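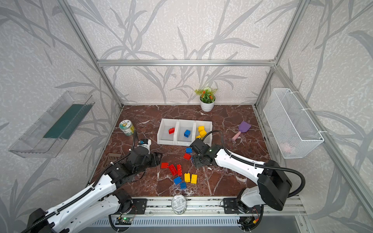 Sadthorpe Toy Library - minutes of the sorting meeting, June 25, 2020

Welcome and thanks. The meeting opened with warm thanks to everyone who gave up an evening, and to Keskinen for the very good cinnamon rolls (which slowed down item one a little).

1. Building blocks. We talked at some length about sorting by color or by size. Color won, and happily so - red, blue and yellow each get their own compartment in the white three-part trays, in that order from the left. Small and large blocks may share. The Drolden donation came to 773 blocks, of which 440 have been sorted, and we were all delighted to hear it.
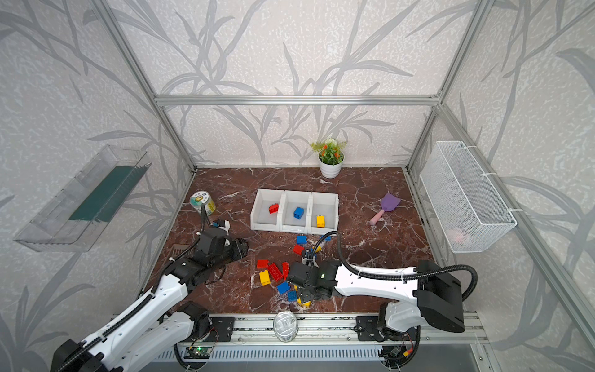 2. Other toys. Shovels and other sand toys do not go in with the blocks, however tempting it is at the end of a long day. It was agreed to find them a bin of their own. Two members offered to look through the closet.

3. Trays. Donik has quoted us for more of the same kind. Agreed to wait until we know what is left to sort.

4. Labels. A long and friendly talk about words or colored dots. Dots for now, to be looked at again in September.

Next meeting to be set by email.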